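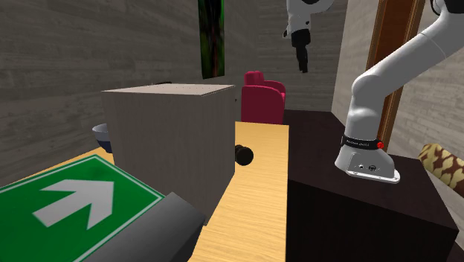
Eine Leserin aus Bukholm fragt, ob man die Hefe wirklich vorher in Milch auflösen muss oder ob das nur in den Rezepten steht, damit sie länger werden.

Bei frischer Hefe: ja. Bei Trockenhefe können Sie sich die Zeremonie sparen und alles gleich ins Mehl kippen.

Mein Teig geht nicht auf. Was habe ich falsch gemacht?
Vermutlich war die Milch zu heiß. Hefe mag es lauwarm und ist nachtragend. Wer seit Februar dasselbe Päckchen im Kühlschrank hütet, sollte auch dort nachsehen.

Kann ich den Zucker weglassen?
Können Sie. Es heißt dann Brot.

Wie viele Zöpfe ergibt das Grundrezept?
2 kleine oder einen großen. Der große wiegt nach dem Backen etwa 1.041 g und passt nicht in die Kastenform von Bivora, auch nicht mit gutem Zureden. 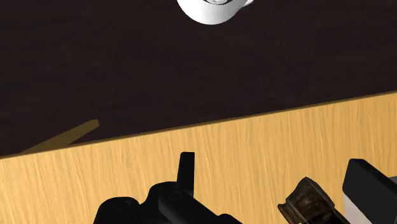 Kaffee zum Zopf: bitte selbst kochen.

Geht auch Margarine?
Es geht vieles. Wir nehmen Butter, 88 g, zimmerwarm. Die krumme Zahl stammt aus dem alten Firnik-Heft und hat sich bewährt, also fragen Sie bitte nicht nach 90.

Warum reißt mir die Kruste?
Zu kurze zweite Gehzeit. Eine halbe Stunde unter dem Tuch, dann mit Ei bestreichen und in den Ofen. 180 Grad, mittlere Schiene, Umluft aus.

Kann man den Zopf einfrieren?
Ja, in Scheiben. Im Ganzen taut er über Nacht auf und ist zum Frühstück in der Mitte immer noch gefroren.

Stand: Juli 2010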